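Two grippers, one toaster oven

Posted 6th May

So the Cirnari fingers finally came in the mail, and I have been up way too late with them ever since. If you read my last post you know I've been running the stock Ploko gripper on the arm for ages and complaining about it the whole time. It's fine! It picks up blocks all day long. But I bought this arm to do kitchen stuff, and kitchen stuff is round, slippery and usually inside something else.

My test for this is the toaster oven. It sits on the floor by the wall with the door down, and the job is a blue bowl with an apple in it, on the rack or next to the oven. I like it as a test because the opening is tight, the rack is made of wires that love to snag a fingertip, and the bowl has a nice deep wall that gives you a real choice of where to grab.

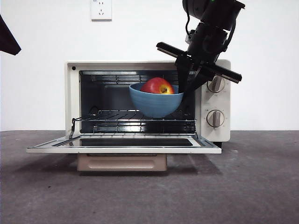

How I ran it

Both sets of fingers got 36 tries, same bowl, same apple, same starting pose for the arm. I drove everything by hand through the Hajdu controller (more on that in a second) and I gave myself three practice runs with each set before I started keeping score. A dropped apple counts as a miss. So does touching the heating elements, even a tiny tap.

The Ploko fingers got 9 clean grabs. Ouch. They're fat at the ends, and by the time I had one inside the bowl and one outside I was nearly always leaning on the rack. The Cirnari ones got 27, and a bunch of the misses were me getting cocky and coming in too fast.

They do cost 111 dollars for the pair, shipping included, and the mounting screws are a weird size. I ended up borrowing one from another bracket, so please don't look too closely at that. 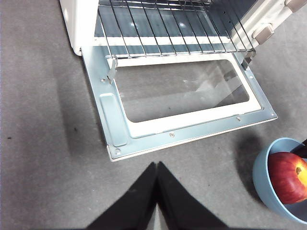 The wrist camera is the other thing I've been messing with, and I think I like it more than the fingers. With the side view I was forever guessing how far I was from the door. From the wrist, you get both black fingertips at the bottom of the picture, tapering in toward each other just short of the door's front edge, so lining up is mostly a matter of pointing the V where you want to go. It's a pretty narrow view though. The bowl on the right only half makes it in, and I kept having to swing the arm over to find the rest of it, then swing back and line up all over again.

As for the controller, the Hajdu is smooth in the big moves and kind of jumpy in the small ones. Turning the speed way down helps. I also swapped the stick directions for the wrist, after about a hundred wrong turns, and now my thumbs agree with my eyes.

I'm taking the whole setup to the Jirkevthorpe robot meetup in June, oven and all, so come try it if you're close by. Next up is getting the arm to shut the door without slamming it. If you've got the Cirnari fingers on a different arm, leave me a comment and tell me what grip force you're using – mine is still a guess!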